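Search this site Enter keywords Go

Ustia opens its sorting tables to anyone with a drawer full of odds and ends

November
By Annapurna Chacko

Hi, it's Annapurna from Ustia, and I get to write this one myself because everybody else is busy taping boxes. We're opening our sorting room to the public this month, and I'm so happy about it that I've been told twice to keep this short. I won't manage that, but the main news is up top: come in, bring the small stuff you don't know what to do with, sit down at a table and sort it with us. It's free and you don't need to book.

If you've never heard of us, Ustia is a small household-goods exchange in Beaulieu. People bring in the little things that pile up at home -- plush toys, packs of tissues, unopened samples, gift-bag leftovers, the stuff that lives on top of the microwave -- and we sort it, bag it up and pass it along to families who've just moved and are starting from almost nothing. We began with 2 tables in a borrowed back office and now we've got a proper room with shelves, good light and a kettle that gets more use than anything else in the building.

Last year we sent out 3000 welcome bags. I packed a fair number of those myself and I still like doing it, even the fiddly ones! A welcome bag has soap, tissues, a dish towel and, if there are children in the house, one soft toy for each of them. The soft toys are the part people write to us about. We had a note in the spring from a mom who said her son had carried his rabbit through the whole first week at his new school, tucked inside his jacket.

So why open up the sorting? Mostly it's the drop-offs. We'd get a bag left at the door with wonderful things in it, and somewhere underneath would be a leaking shampoo bottle, and that would be the end of the wonderful things. When people sort with us, they see how it goes and they bring us better bags the next time (they also tend to stay for tea). We tried it quietly over the summer with 243 visitors, and it went so well that Remzi Gökçe, our floor manager, asked to make it a regular thing.

"I like it when someone holds up a toy and tells me where it came from," Remzi told me. "It slows us down a little and I don't mind. The tables are big enough for everybody."
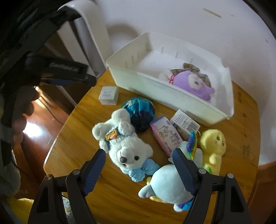

3 min read

You take a bin, you take a spot at one of the wooden tables, and you spread things out. Plush goes in the middle where there's room to turn it over and check the seams, and the ears, and any ribbons. A fluffy white bear with a puffy light-blue bow is exactly the kind of thing we love to see, by the way. Tissue packs are welcome in any language and with any cartoon on the front, so long as they're sealed. Little boxes get opened and looked into before they go anywhere. If you can't tell what something is, put it to one side and ask -- we've all been stumped by something on those tables, me more than most.

We wipe the tables between groups, and we ask everyone to wash their hands when they come in. Please don't bring glass, medicine or food, and please leave the batteries at home. Clothes are handled by our neighbors at Drikico, two doors down, and they'll gladly take them off your hands the same afternoon.

The shelving in the new room was paid for by Troveo, who also helped us put it up, and I want to thank them properly for that. They were here until nine at night with a level and a lot of patience. Before the shelves we stacked everything on the floor by the radiator, and I spent more of my life than I'd like moving the same pile from one side to the other.

Children can come if they've got a grown-up with them. They're often the best sorters in the room, although we do ask families to talk beforehand about the fact that the toys are going to new homes. There have been some long goodbyes at the door! We keep a basket of stickers by the coats for those moments, and it helps a bit.

Sorting sessions start at ten in the morning and run until we close at four, and you can turn up at any point and leave whenever you like. We're on the ground floor with a ramp at the side entrance, and there's parking behind the building. Groups of more than six should give us a call first so we can set out extra chairs.

Reporters and photographers are very welcome too. Ask for me or for Remzi at the front desk, and wear something you don't mind getting covered in fluff.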